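## Personendatensätze: Lebensdaten und Altersangaben im Autorenverzeichnis

Stand: 21. Juli 2026 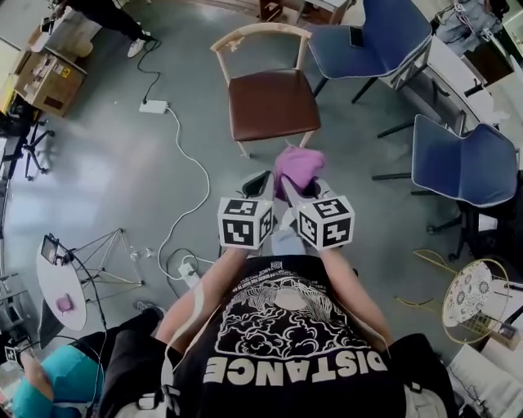

Mit der Umstellung auf Osireo werden Altersangaben in den Kurzbiografien nicht mehr als Text gespeichert. Maßgeblich ist allein das Feld "Geburtsdatum"; das Alter wird beim Aufruf der Seite berechnet. Bestehende Formulierungen wie "ist 74 Jahre alt" im Fließtext sind bei der nächsten Bearbeitung zu entfernen. Ein automatisches Löschen ist nicht vorgesehen, die Satzstellung lässt sich damit nicht zuverlässig reparieren.

Beim Abgleich mit dem Altbestand aus Skenitz wurden 286 Datensätze mit abweichenden Lebensdaten gefunden. 193 davon sind bereinigt. In den übrigen Fällen liegen widersprüchliche Quellen vor, meist Verlagsangabe gegen Klappentext. Diese Datensätze tragen den Status "offen" und zeigen öffentlich nur das Geburtsjahr an, sofern wenigstens dieses übereinstimmt. Andernfalls bleibt das Feld leer.

### Sterbedaten

Ein fehlendes Sterbedatum gilt künftig als "unbekannt" und wird nicht mehr als "lebt" ausgewertet. Die alte Logik hat bei Personen mit Geburtsjahr vor 1910 zu den bekannten Anzeigen mit dreistelligem Alter geführt. Für die Altersberechnung müssen jetzt zwei Bedingungen erfüllt sein: vollständiges Geburtsdatum und bestätigter Status "lebend". Die Bestätigung verfällt nach 60 Monaten und muss dann neu belegt werden. Als Beleg zählen eine Neuerscheinung mit aktueller Verlagsangabe, ein datiertes Interview oder ein Veranstaltungsnachweis. Nachdrucke zählen nicht.

### Familienstand und Privatleben

Das Feld "Familienstand" entfällt. Es war bei der Übernahme aus Skenitz mitgeführt worden und enthielt überwiegend Platzhalter ("vermutlich ledig", "k. A.", vereinzelt auch "s. o."). Solche Platzhalter wurden von Te Moana als Tatsachenangaben ausgelesen und in die Suchvorschau übernommen. Die Schnittstelle liefert das Feld seit April nicht mehr aus; im Zwischenspeicher können ältere Fassungen noch vorkommen -- bitte mit Angabe der Datensatznummer melden.

Ehen und Partnerschaften werden nur noch im Freitext genannt, wenn sie für das Werk belegt von Bedeutung sind, etwa bei gemeinsamer Autorschaft oder bei Herausgabe des Nachlasses.

### Staatsangehörigkeit und Geburtsort

Beide Angaben bleiben getrennte Felder. Aus dem Geburtsort wird keine Staatsangehörigkeit abgeleitet. Mehrfachnennungen sind zulässig und werden alphabetisch ausgegeben, eine Rangfolge ist damit nicht verbunden. Bei Orten mit geändertem Namen wird die zum Zeitpunkt der Geburt amtliche Form eingetragen, die heutige folgt in Klammern. Adjektive wie "deutsch-britisch" sind im Freitext weiterhin erlaubt, werden von der Suche aber nicht ausgewertet.

### Hinweise zur Bearbeitung

- Datumsformat in der Eingabemaske: JJJJ-MM-TT. Unvollständige Daten ohne Nullen auffüllen, also "1931-04" und nicht "1931-04-00".
- Julianische Daten nur umrechnen, wenn die Quelle den Kalender nennt.
- Pseudonyme erhalten keinen eigenen Personendatensatz, sondern eine Verweisung auf den Hauptdatensatz.
- Quellenangaben gehören in das Feld "Beleg". Im Kommentarfeld werden sie beim Export verworfen.

Die Stichprobenprüfung läuft weiter über Udura. Der Prüfbericht enthält jetzt zusätzlich eine Spalte mit dem Datum der letzten Statusbestätigung -- die Sortierung nach dieser Spalte funktioniert vorerst nur im CSV-Export.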